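Tongate Phone Directory Transcriptions: read me first

Version 3 of the files. Replaces everything sent out before November, please delete the old ones.

What it is

Typed-up entries from the old Tongate and Inanthorpe local phone directories. Names, street, exchange, number. Trade adverts in a separate file. Started as a family history job for one surname and got out of hand.

What's in the folder

entries.csv - the main list, one line per subscriber
adverts.csv - trade adverts, text only, no artwork
exchanges.txt - exchange names and the short forms we used
queries.txt - things we couldn't read or don't beleive
changes.txt - what changed, who changed it

Size

3,000 lines in entries, 700 of them Inanthorpe, the rest Tongate. 84 adverts. Eltance is NOT in here, it had its own book and we haven't got a copy. If you have one please shout.

Columns

surname, forenames, title, trade, house, street, exchange, number, page, typist

Forenames are as printed, so mostly initials. Don't expand them, even if you know full well that J. is John. Put it in the notes column of your own copy. House is text, not a number, because of names like The Laurels and 14a. Numbers are text too. If you open it in a spreadsheet and it eats the leading zeros, that's the import setting, go back and set the column to text.
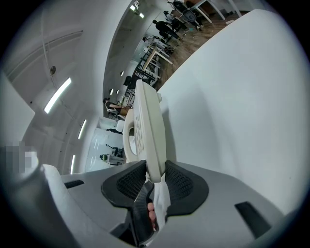 Page is the printed page, not the scan. They are two out from each other after the map, three out after the fold-in. Sorry.

How it was typed

Two people per page, separately, then Mackenzie compared the two and settled the differences. Pages 1 to 80 done that way. After that only one typist, checked by eye by Iestyn, so trust them a bit less. Typist column has initials: TH, KP, IB, MP, RC.

Square brackets mean a guess. [?] on its own means gave up.

Known problems

- Some Rivera Road entries are down as Riviera. The book itself prints it both ways. Left as printed, search for both.
- Double entries for shops with a flat above. Not errors, they had two lines.
- Ditto marks. Kevin filled them in, Rosângela at first didn't. Fixed in v3, I think all of them.
- A page near the end of the Tongate section has a corner torn off. Five lines with no number.
- Mc and Mac sorted together in the book, seperately here. Sort how you like.
- Pub names under T for The in one half and under the name in the other.

What it's no good for

Counting who lived where. Plenty of houses had no phone, and some people who did asked to be left out. Don't read anything into a family being missing. Also no good for dates of moving, the book was often out of date by the time it came through the door. I found my own great aunt listed at a house she'd sold.

Privacy

Old books, all long out of use, but if you find a living relative and they'd like the line taken out, ask and it goes. No need to say why. Two taken out so far.

Using it

Free for family and local history. Say where you got it. Please don't load it into one of the big pay sites without asking first. Corrections very welcome: send the page, the line as it stands and the line as it should be. Not a marked-up copy of the whole file, I can't merge those.

To do

Adverts need a second check. Exchange short forms need tidying. Somebody to look at the Inanthorpe farms, half the spellings look wrong to me.

Tudur Humphreys, 12th December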